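Evening class: Looking After Your Hands at Work
Notes for week 3, Grip and Rest
Tutor: Janaína Lopes

Welcome back, everyone, and thank you for bearing with me last time when I ran over. I've typed these up a little more fully than usual, partly for those who missed the session and partly because I know I wandered off into my story about the allotment and never quite got back to the point!

We left off with the two broad kinds of grip. A power grip is the one you use on a hammer or a heavy shopping bag: the fingers wrap right round and the palm does a good share of the work. A precision grip is the one you use on a pen, a needle or a key, where the thumb meets one or two fingertips and the palm hardly comes into it. Most jobs use a mixture, and you swap between them all day long without giving it a thought.

The trouble tends to start when one grip goes on too long. The muscles that close your fingers sit mostly in the forearm, and they pull on long tendons that run through the wrist. (Do have another feel of your own forearm while you wiggle your fingers, it really is the best way to remember this.) Hold a small thing tightly for an hour and those muscles barely get a moment off.
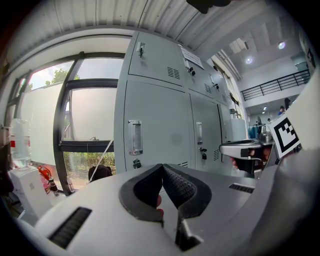 Wrist position matters a great deal too. Try squeezing a rolled-up towel with your wrist straight, then again with it bent right forward. You should find the second squeeze a good deal weaker, and so anyone working with a bent wrist has to try harder for the same result. Gemechu Tekleab, who kindly came in from the Hedari upholstery workshop, told us he raised his bench by the height of 2 bricks and his evening ache eased off within the month. I can't promise everyone the same, but it's a cheap thing to try.

Handles are worth a look as well. A very thin one makes you pinch, and a very fat one stops your fingers closing round it properly. If yours is too thin, a bit of foam tubing does nicely.

For next time, please keep your grip diary for one working day. Jot down the task, the kind of grip, how long you held it and when you stopped for a rest. Scruffy notes are fine, mine always are. Bring along a tool you use often too, so long as it's safe to carry on the bus, and we'll begin with handles before moving on to gloves.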